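生活道具と手の作業 第8回配布資料
「小さなホワイトボードに書く、消す」

今回はいよいよホワイトボードです! 前回までの紙と鉛筆とはまるで別の世界なので、楽しみにしていてください。壁に掛ける大きなものではなく、机の上に寝かせて使う小さな板を取り上げます。地味な道具に見えますが、書く面、ペン、机、そして手の置き方が全部つながっていて、調べるほど面白い題材です。

持ち物
小型ホワイトボード(各班1枚、教室で貸し出し)
細字のマーカー
乾いた布、または白板消し
ノート(スケッチができるもの)

1 寝かせた板と立てた板

立てた板に書くとき、私たちは肩から腕を動かしています。手首はほとんど宙に浮いていて、線の長さは腕の振りで決まります。ところが同じ板を机に寝かせると、手の側面を置きたくなります。紙ならそれでかまわないのですが、ホワイトボードではさっき書いた線を自分の手でこすってしまう。ここが最初の関門です。

対策はいくつもあります。板の外に手を置いて指先だけを伸ばす、小指の先だけを軽く触れさせる、思い切って全部浮かせる。どれが正解ということはありません。自分の字の大きさと相談しながら、三つとも試してください。浮かせて書いた線の、あの少し頼りない感じ、慣れてくるとなかなか味があります!

2 板の向き

机の辺に対してまっすぐ置くか、斜めに置くか。ノートを斜めにして書く人は多いのに、ホワイトボードになると急にきちんと揃えて置く人が増えます。もったいない! 肘を軸にして前腕を動かすと、ペン先は自然に弧を描きます。板を傾けると、その弧の一部が行の方向に近くなり、横線が引きやすくなることがあります。

傾ける角度は人によって違います。まず20度ほど回してみて、そこから少しずつ調整するとよいでしょう。右手で書く人と左手で書く人では、楽な向きが逆になることもよくあります。隣の人の板の向きもぜひ見てください。

3 ペンを構える

マーカーは鉛筆より少し立て気味に持つと、線の太さが揃います。寝かせすぎると芯の側面が当たり、線がかすれたり太ったりします。逆に真上から押しつけると芯がつぶれます(教室のペンの寿命のためにも、ここはお願いします)。

書き出しの前に、ペン先を板のすぐ上まで持っていって一度止めてみてください。着地の位置を目で確かめてから下ろす。これだけで一画目の揃い方がずいぶん変わります。急いで書くときほど効く、小さなコツです。

もう一つ、ペンの尻の側も見てください。狭い机だと、ペンの後ろや肘が隣の物に当たります。板の上だけでなく、板の上の空間も作業場所の一部だと考えると、片づけ方まで変わってきます。

4 板を押さえる手

書かないほうの手は何をしているでしょうか。軽い板は、横線を引いた勢いで動きます。反対の手で角を押さえる、滑り止めを敷く、机の縁に寄せる。押さえる手が近すぎると書く手とぶつかり、遠すぎると板が回ります。両手の間合いを探すのが、この回のいちばん楽しいところだと思っています。

机の表面も関係します。つるつるの天板と、ざらりとした天板では、同じ板でも動き方が違います。また、机に模様があると板の縁が見つけにくいことがありますが、濃い色の机に白い板を置くと、縁がくっきりして置き場所を決めやすくなります。

5 消す

消すのも立派な作業です。上から下へ、あるいは端から端へ、向きを決めて拭くと消し残しが減ります。ぐるぐる回すとインクの粉を広げてしまいがちです。消している間も板は動こうとするので、第4節の押さえ方がそのまま役に立ちます。

書いてからしばらく置いた線は落ちにくいことがあります。金曜の班は前の時間の板を引き継ぐので、最初に角のほうを拭いてみてください。

6 本日の実習

(1)板をまっすぐ置き、横線を39本引く。間隔は目分量でよい。
(2)板を傾けて同じことをする。線の揺れ方を比べる。
(3)板に手を触れず、ペン先だけを浮かせたまま端から端へ動かす。触れてしまった箇所をノートに記録する。
(4)二人一組で、片方が押さえ、片方が書く。途中で役割を交代する。
(5)全部消す。消す向きを矢印でスケッチに書き込む。

39本は多いと思うでしょう? でも20本を過ぎたあたりから手が自分なりの楽な動きを見つけはじめるので、そこをぜひ味わってほしいのです。線の美しさは採点しません。

7 ノートのまとめ方

スケッチは真上からの図と、斜め横からの図を一枚ずつ。真上の図には板の傾きと両手の位置、横の図にはペンの角度と、板からペン先までの隙間を描きます。説明文は160字以内でお願いします。短く書くのは難しいですが、図がしっかりしていれば十分に伝わります。

用語の確認
着地点:ペン先が最初に板に触れる位置
間合い:書く手と押さえる手の距離
逃げ:手や肘が物に当たらないように空けておく空間

次回は封筒と糊を扱います。糊のふたが固くなっている人は、授業の前に開くかどうか確かめてきてください。

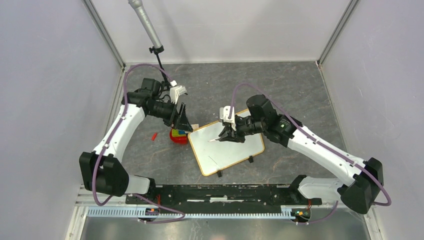 図1 斜めに置いたホワイトボードと、板の近くに構えた細いペン状の道具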